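Sperling Port Guard

Physical lock and warning light for USB-C and Thunderbolt sockets. Sold by Godis.

Do you need one? Possibly not, and we would sooner say so before you pay. Most people lose their data to a bad password or a fake parcel text, and a plug in the side of a laptop does nothing for either. If your computer never leaves the house, save your money.

The case for a port lock is narrower than the adverts make out. It slows down someone who has your machine in their hands for a few minutes - in a hotel, a shared office, a repair shop. It won't stop anyone who is happy to open the case with a screwdriver.

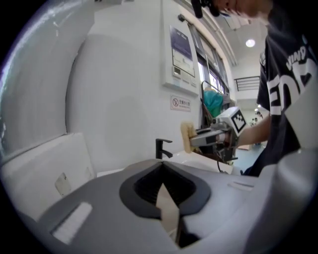
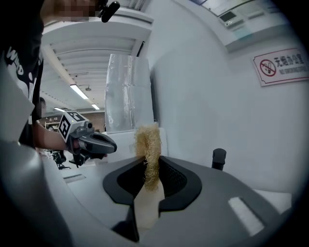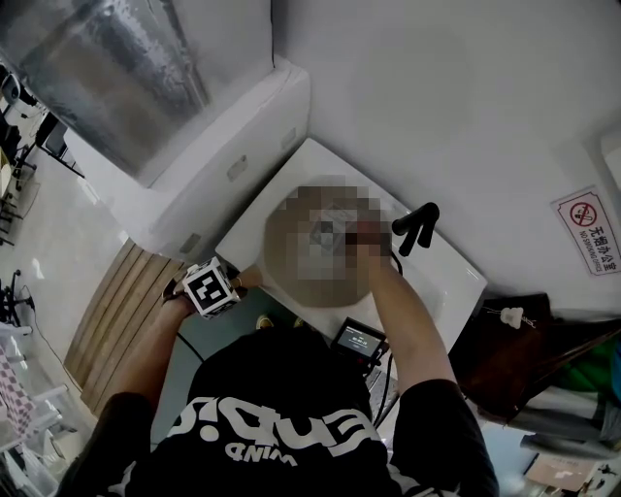
The Port Guard fills the socket and grips it from the inside. Pull it out without the key and the light on the end goes red and stays red until you reset it. The maker, Prondmont, calls this "tamper-proof". We call it tamper-evident, and have told them so. The older Lurklow plug did much the same job with no light, and if you already own one we can't see a strong reason to change.

What you get
Two port plugs
One key (spares are extra, which we think is mean)
Printed reset steps

Details
Length: 19 mm
Sticks out from the socket: 11 mm
Weight: 17 g the pair
Battery: sealed, can't be replaced

The sealed battery is our main complaint. When it dies the plug still locks, but you lose the warning light, and with it half of what you paid for.

It doesn't fit older square USB sockets. Some thick laptop covers get in the way too, so measure first.

Returns are free within 100 days if the key hasn't been used. Lost keys can't be copied by us or by Prondmont, whatever the leaflet says.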